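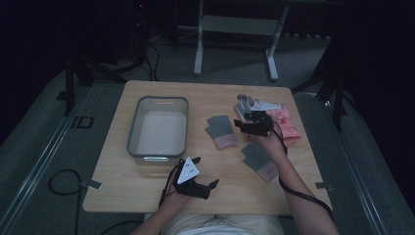
# Folding and Sorting Table: Gallery

The Drernolcombe Household Skills Center maintains a sorting table in its east room for use by residents, visiting classes and members of the Plerka day program. The table is used for small laundry: socks, gloves, scarves, washcloths and other items that are easily separated from their partners. This page forms part of the center's online gallery and accompanies the printed handout available at the front desk.

The gallery page is maintained by Kiprono Waweru, program coordinator. Teachers who wish to use the page in class may do so without written permission, provided that the center is credited.

## Notes to the picture

**The table.** The top is light wood with a fine grain and slightly rounded corners. Pale surfaces were chosen for the east room after a trial of darker ones, on which navy and black socks were often overlooked at the end of a session.

**The tub.** A rectangular gray plastic tub, translucent, with a handle slot at each short side. It stands empty on the left half of the table. Under the center's method, the tub receives finished items only. Unsorted laundry is placed directly on the table.

**The socks.** Two pairs, both gray with pink cuffs. Each pair lies flat, one sock overlapping the other, with the toes toward the back of the table and the cuffs toward the person seated. Matching pairs of the same color are introduced in the second lesson, when participants have become used to working with pairs that differ.

**The glove.** Gray knit, with lighter fingertips, at the back right corner. Gloves are paired by hand as well as by color, and the handout includes a short exercise on telling left from right when the palm is face down.

**The pink fabric.** Crumpled and folded, with a few darker red markings. Soft items of this kind are shaken out and laid flat before a decision is made about where they belong.

## Method in use at the center

Participants work seated, with both forearms free to rest on the table. The following order is taught in all sessions:

1. Clear the table and place the tub to one side.
2. Spread the laundry so that no item is hidden beneath another.
3. Lay socks in pairs, flat, with the cuffs toward you.
4. Pair gloves and set them apart from the socks.
5. Unfold anything crumpled and smooth it with the flat of the hand.
6. Fold each pair once and place it in the tub, starting at the far end.
7. Return single items to the Millet shelf beside the door.

The Millet shelf takes its name from the former Millet Room, where the program was first held. Single socks and gloves are kept there until November, when any that remain unmatched are passed to the Gristent textile workshop for use as stuffing and cleaning cloths.

Socks are not rolled into balls at the center. Rolling stretches the ribbing of the cuff, and participants with limited grip have reported that rolled pairs are difficult to open. A single flat fold is used for all sizes.

## Arranging a visit

Class visits to the east room last two hours and are open to groups of up to 15. Groups are asked to bring their own laundry, clean and dry, in a bag marked with the name of the school or program. The center supplies tubs, tables and seating. Visitors who require a chair with arms, or a table of a different height, should mention this when booking.

Requests are handled by the program office in the order received. The office is open from 9 a.m. and can also advise on setting up a similar table in a classroom or shared laundry.

## Printed handout

The handout, *Pairs, Folds and Singles*, has been issued in a run of 500 copies. It contains the seven steps above, the glove exercise and a blank sheet for recording single items. Copies are free of charge to residents of Drernolcombe. Other organizations may request a copy for reproduction by writing to Mr. Waweru at the program office.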